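4.3 Placing the bedside cabinet and basket

The Fustow cabinet is supplied assembled. The drawer stop is packed separately and must be fitted before use.

1. Remove the drawer and lay it face up on a soft cloth.

2. Press the two stop clips into the slots at the rear of the drawer sides until they click.

3. Refit the drawer. Open and close it three times to check that it runs freely.

4. Stand the cabinet on a level floor. If it rocks, fit the felt pads from the accessory bag under the short corners.

5. Leave 70 cm clear in front of the drawer. Where a washing machine or dryer is in the same room, keep the cabinet out of the swing of its doors.

CAUTION: Do not stand or sit on the cabinet. Do not drag it across the floor with the drawer loaded.

6. Set the basket on top, towards a back corner, with all of its base supported. The rest of the top stays free for a lamp or glass.

Note: The basket has open grid sides and is meant for boxed items. Small loose parts will fall through - keep these in the drawer.

7. Lower boxes into the basket from above. Do not push them in over the rim, as this can shift the basket. 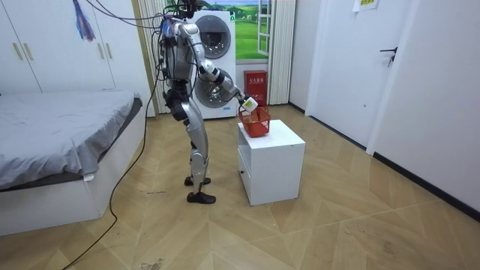 8. Check that no box overhangs the edge of the cabinet.

4.4 Cleaning

Wipe the cabinet with a damp cloth and dry at once. Wash the basket in warm soapy water. Do not use scouring powder on either part.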